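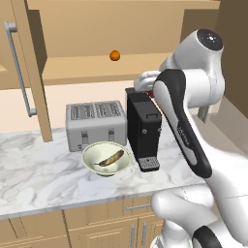
## Küchen aus dem Rechner: unser neuer Simulations-Stack läuft!

Seit ein paar Wochen steht im Planungsteam eine Küche, in der man keinen Kaffee bekommt, und trotzdem wollen alle hinein. Die Szene wird komplett in Prusgate gerendert, mit Marmorplatte, Toaster, Obstschale und Kaffeemaschine, und der Arm wird von genau demselben Regler gefahren wie später auf der Hardware. Kein Sondercode für die Simulation mehr, keine zweite Konfigurationsdatei (wer das alte Setup kannte, weiß, wie viele Nachmittage da drinsteckten).

### Was sich in Version 2 geändert hat

- **Planung:** Gimitz rechnet Greif- und Armbewegung jetzt in einem Durchgang. Früher kam erst die Greifpose und danach die Bahn, und oft genug passte das eine nicht zum anderen. Gerade bei hohen Geräten, die man von oben anfährt, waren die Gelenkgrenzen schnell erreicht.
- **Wahrnehmung:** Offene Schranktüren werden als eigene bewegliche Körper geführt, samt Griff und Scharnierachse. Der Planer fragt den aktuellen Winkel ab und muss nicht mehr mit einer pauschalen Sperrzone arbeiten. Das macht im Oberschrankbereich enorm viel Platz frei!
- **Szenengenerator:** Dondov würfelt Anordnung, Oberflächen und Gegenstände neu. Für den letzten Lauf waren es 2.000 Varianten, über Nacht auf zwei Rechnern.
- **Auswertung:** Jeder Lauf schreibt Kontaktkräfte, Gelenkwinkel und Planungszeit in ein gemeinsames Protokoll. Man kann zu jedem Zeitpunkt zurückspringen und von dort mit anderen Parametern weiterrechnen. Mein persönlicher Liebling.

Ein Planungsschritt dauert im Mittel etwa 700 Millisekunden. Für die Arbeitsplatte reicht das gut, für schnelles Nachgreifen noch nicht. Am meisten Zeit frisst die Kollisionsprüfung zwischen Unterarm und Schrankkante, dort probieren wir gerade gröbere Hüllkörper aus.

### Was noch hakt

Kontakte mit glatten, schweren Gegenständen sind heikel. Sobald ein Gerät leicht verkantet, reagiert die Physik empfindlich auf die Schrittweite, und zwei Läufe mit gleichem Startwert laufen auseinander. Im Ticket dazu stehen inzwischen fünf Vorschläge, von „Reibung anders mitteln“ bis „Solver tauschen“. Weitere sind sehr willkommen, gern mit angehängtem Protokoll.

### Selbst ausprobieren

Der Zweig `uchida` enthält die Küchenszene, die Reglereinstellungen und ein kurzes Startskript. Eine normale Grafikkarte genügt, ohne Rendering läuft alles auch auf dem Laptop. Bitte vorher den Zwischenspeicher für die Meshes löschen, sonst lädt er noch die alten Türgriffe.

Als Nächstes kommen Schubladen dran.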